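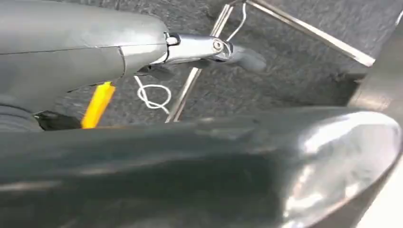
Chaque année au mois d'août, je reçois les premiers catalogues de déguisements pour enfants, et chaque année je me demande pourquoi on les habille tous avec le même tissu. Il s'agit d'un satin très fin, très brillant, qui sert aussi bien pour le chevalier que pour la sirène. Je couds depuis longtemps et je crois qu'un bon costume commence par le choix des surfaces, bien avant le choix du personnage. Les objets techniques sont pour cela de bons professeurs. Un gris mat et lisse, une mince ligne sombre qui suit l'arrondi, puis une pièce chromée qui attrape toute la lumière : avec ces trois éléments on peut déjà dessiner une armure, et l'œil sait où il doit regarder. Si tout brille, il ne le sait plus.

On me répond que les enfants aiment ce qui brille. C'est vrai, et je ne propose pas de les habiller en gris de la tête aux pieds. Mais un enfant de cinq ans distingue très bien une cape qui tombe d'une cape qui colle aux jambes. Ma nièce a porté pendant tout un été une cape taillée dans un vieux rideau de velours, lourde, un peu passée sur les plis, et elle a laissé au fond du coffre la robe de princesse que nous avions payée assez cher. J'ai longtemps pensé qu'elle avait seulement un caractère difficile. Aujourd'hui je pense qu'elle avait raison.

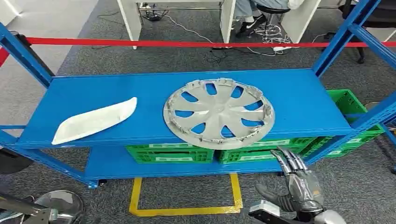
Enjoliveur gris argenté sur une étagère bleue.

La question du prix revient toujours, et je la trouve mal posée. Dans le catalogue Itix, la page des costumes dits « de prestige » montre un dragon complet à 126 euros, avec des ailes que l'on attache par deux rubans. Pour la même somme, chez Weerasinghe, le marchand de tissus où j'ai mes habitudes, j'achète de quoi coudre plusieurs déguisements, doublure comprise. Je sais bien que mon temps n'est pas compté dans ce calcul. Beaucoup de parents n'ont ni machine à coudre ni soirée libre, et je ne voudrais pas leur faire la leçon. Je leur dirais plutôt d'acheter moins de choses : un seul bon vêtement de base, et le reste viendra des placards.

Mon ami Jomar Abella n'est pas de cet avis. Il a tenu pendant plusieurs saisons un rayon de déguisements à Drinville et il défend le costume tout fait avec beaucoup de chaleur. Selon lui, l'enfant veut être reconnu dès qu'il passe la porte – s'il faut expliquer que l'on est un pirate, la fête est déjà à moitié perdue. Il y a là quelque chose de juste, que j'oublie trop facilement. Un costume est aussi un message envoyé aux autres enfants, et une mère qui coud pour son propre plaisir peut envoyer un message que personne ne comprend. J'ai vu un hibou magnifique que tout l'après-midi on a pris pour une pomme de pin.

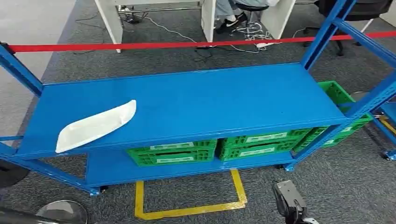 Ce que je demande aux fabricants

Je demande peu. D'abord, des coutures que l'on peut ouvrir et refaire. Un enfant grandit entre deux carnavals, et un ourlet large de quelques doigts permettrait de garder le costume une année de plus. La marque Endel l'a fait sur une cape de magicien, et je l'ai rallongée en une heure, devant la télévision.

Je demande aussi de vraies fermetures. Le ruban adhésif que l'on trouve dans le dos de tant de modèles s'accroche aux cheveux, aux collants, au costume du voisin. Deux gros boutons feraient mieux, et l'enfant pourrait s'habiller seul, ce qui compte beaucoup à cet âge.

Enfin, je voudrais que l'on vende les accessoires séparément. Le chapeau est souvent la seule pièce réussie de l'ensemble, et on ne peut pas l'acheter sans la tunique. Jomar m'assure que les magasins y perdraient de l'argent. C'est possible. Pour ma part, j'achèterais le chapeau.

Piyumi Dewan
5 août 2022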